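4.2 What the self-reports can and cannot tell us

The claim that employees work better after a short midday walk rests almost entirely on what employees say about themselves. Lowther and Yuan asked 342 staff at three Flikville sites to rate their own focus at 2 p.m. and found higher scores among those who had gone outside. We do not dispute the scores. We doubt that they measure focus. People who have just been told that walking is good for them, and who have given up part of their lunch break to do it, have every reason to report that it helped.

The walkers also chose to walk. Mudgway's reanalysis treats this as a minor problem and adjusts for age and job grade, but neither variable says much about who feels free to leave a building for 20 minutes. Workers whose tasks ran on a fixed schedule were far less likely to join, and their ratings were lower in the morning as well, before anyone had walked anywhere. A gap that is already present at 9 a.m. cannot be credited to lunch.
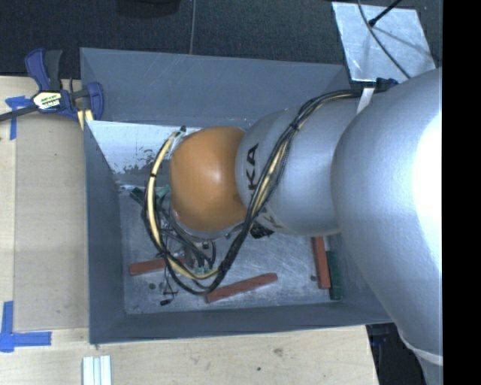 Figure 3. Workspace with a robot arm over a gray bin on a light wooden tabletop.

The type of work matters for a second reason. "Focus" was defined in the survey as "being able to stay with one task," a phrase that means one thing to a person writing reports and another to a person answering phones. Pooling the two groups gives a larger sample and a less useful average. When we split the responses by job type, the difference between walkers and non-walkers shrank in every group and changed sign in one.

Dunstan has argued that the daily diaries settle the matter, as they were filled in close to the time of the walk. There were 828 diary entries, which sounds like a lot until one notices that up to 13 came from the same person and that Thursday is heavily overrepresented. Entries from the same person are not independent, and the original tests treated them as if they were. With standard errors clustered by person, the interval for the diary effect includes zero.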